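手持夹爪采集单元更换指垫并调整保养周期

2018年8月22日,Nultach公布了其手持夹爪采集单元的维护调整结果。该单元用于记录织物和细小物件的抓取动作,此前因左右指尖闭合不同步停用检修。现已更换指垫,重新校正连杆,并修改了保养周期。

负责该单元的工程师Demetrio Iglesias介绍,故障最早出现在4月。操作员在夹取薄片类物件时发现,物件常在闭合末段向一侧偏转,提起后容易滑脱。最初怀疑的是标定参数漂移,重新标定后偏转仍在。拆检显示,右侧内连杆的铰接点间隙超出允许值,同侧指垫根部也已磨薄。两处偏差叠加,使右指在接触瞬间落后于左指。

维修分两步进行。先拆下指尖支座,清除铰接处积存的纤维屑,更换衬套,再按对角顺序拧紧上部关节的紧固件。随后安装新指垫。指垫由Plasik供应,为蓝色软质件,固定在黑色支座上。安装时左右两片必须取自同一批次,否则硬度差异会重新引入闭合偏差。紧固件上涂低强度螺纹胶,静置固化后方可通电。

Iglesias称,纤维屑是这次故障中被低估的因素。毛绒和针织面料在反复夹取中持续掉屑,细纤维沿连杆进入铰接点,与残留润滑脂混合成膏状物,磨损速度明显高于夹取硬质物件时的水平。新规程因此取消了铰接处的油脂润滑,改用干膜润滑剂,并要求每次更换面料类任务后用软刷清理一遍。

摄像头部分也做了检查。该单元采用广角镜头,安装座若有轻微松动,指尖在画面中的位置就会偏移,后续轨迹对齐随之出错。检修人员重新紧固了安装座,用标定板核对指尖基准位置,并将核对结果写入设备记录。镜头只用气吹和无尘布清洁,不使用溶剂。

复机验证在居家环境中进行,包括在铺开的衣物上夹取细长物件。红色针织衣物平铺于印花床单上,衣物表面放一条银灰色细条,夹爪自上方接近,双指张开。此类布置对指尖同步要求较高:底面柔软且有起伏,物件又薄又窄,任何一侧先触到布面都会带起褶皱。

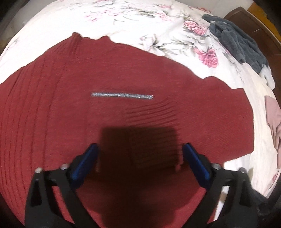
指垫多久需要更换一次?

按新规程,每完成2000次闭合更换一次;若以面料类任务为主,缩短为1260次,左右两片同时更换。

上述次数由单元控制板累计,更换后须手动清零。Iglesias提醒,曾有指垫换过而计数未清零的情况,导致下一次提示提前出现,备件消耗记录也随之失真。现规定清零操作由更换人员当场完成,并与备件批号一同登记。

闭合力的检查方式同时改变。原先由操作员凭手感判断,现改为使用Gritov的小型测力片,在全行程中取6个位置读数,左右差值超出限值即停用。测力片本身每使用900次送校一次。检查时手柄须固定在台架上,扳机由夹具匀速拉动,避免手部施力不均影响读数。

承担现场维护的是Montoya公司。该公司技术员Prasert Sukprasert表示,更换指垫和衬套不需要返厂,用随机工具即可完成,但连杆拆卸后必须重新核对零位。零位核对的方法是将双指缓慢闭合至刚好接触,读取编码器数值,重复数次,各次读数一致后写入控制板。若读数分散,应先检查衬套是否压装到位,不得直接取平均值写入。

Sukprasert还提到线缆问题。手柄内的编码器线缆在反复扣动扳机时受弯折,旧版走线贴近扳机转轴,外皮有磨痕。检修时已将线缆移至转轴外侧,并加装护套。其余同型单元将在下次保养时按相同方式处理,其间如出现读数跳变,应停止采集并先检查该段线缆。

Nultach已将修订后的维护规程下发至各采集点,旧版规程同时停用。备用指垫和衬套随规程一并配发,领用时登记单元编号。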